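Performance Laboratory Notebook – Ploltcombe Football Club
October, entry 9
Entered by: Joar Holmgren
Read by: Wenche Åberg

Subject: Repeat sprint test, first team squad, second round

The second round of the repeat sprint test was completed on the indoor track, beginning at 9 in the morning. The purpose was to establish whether the change to the Plimimer timing gates, made after the first round, has altered the recorded split times. The selection staff intend to use the results when planning minutes for the wide players, and the figures must be comparable before they are released.

Setup. Gates were placed at the start line and at 20 meters. The height of the beams was set to the hip of the shortest player and left there for the whole session. In the first round the height was changed between groups, and I now consider that an error. The running surface was swept before the first group and again before the second.

Protocol. Each player completed the standard warm-up, one practice run at half effort, and then the full set of sprints with a fixed walking recovery. Starts were from a standing position with the front foot on the tape. No verbal count was given. Players were told to run through the second gate and to begin slowing only at the far cone. Two players slowed early on their first run and were asked to repeat it. Both the original and the repeat are in the sheet, marked R.

Training bibs and cloths are stored by color, in accordance with the equipment room list. 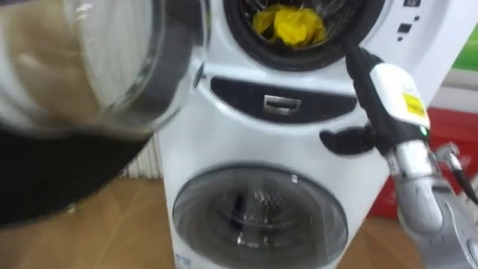
Yellow cloth in the upper drum, equipment room.

Observations. The gates recorded every run in the first group. In the second group the far gate failed to trigger on one run by Mtshali, who runs with a pronounced forward lean and may have passed partly under the beam. The run was discarded and repeated after a full recovery. His later times were in line with his first-round results and I see no reason to exclude him from the comparison.

Lundo reported tightness in the left hamstring after the warm-up and was withdrawn before the practice run. The medical room has been informed. He should not be listed as absent, as the attendance sheet currently has him. Wenche, please correct this before the sheet goes upstairs.

The fall in speed from the first sprint to the last was smaller than in the first round for most of the squad. I would not attribute this to fitness at present. The first round followed an away match with a late return, and the two sessions are therefore not equal in terms of rest. The goalkeepers, who did not travel, showed very little change between rounds.

Endurance work. The interval runs of 200 meters planned for the afternoon were reduced to 100 meters at the request of the coaching staff, in view of the cup match. Heart rate straps were worn by all outfield players. One strap lost contact repeatedly and its data have been set aside. The strap itself is in the drawer with a label on it – please do not return it to the rack.

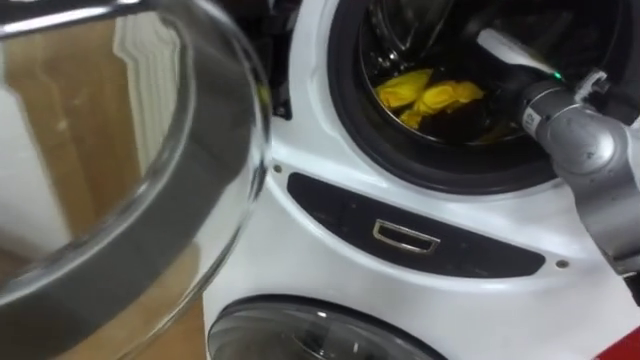

Front-loading machine with the glass door open.

Data handling. Raw gate files have been copied to the shared folder under the October heading. The summary sheet uses the best time of each player and the mean of the full set. The older sheet used the median, and the two should not be placed side by side without a note to that effect.

Outstanding:
Check the alignment of the far gate with the long tape.
Ask the supplier whether beam width can be adjusted.
Schedule Lundo for a separate test once cleared.
Recalculate first-round means from the raw files.

Note added at 4 in the afternoon: far gate checked and found slightly out of line with the near gate. Corrected, and the new position marked on the floor with white tape. Times from the second group stand for now, pending Wenche's review.

J.H.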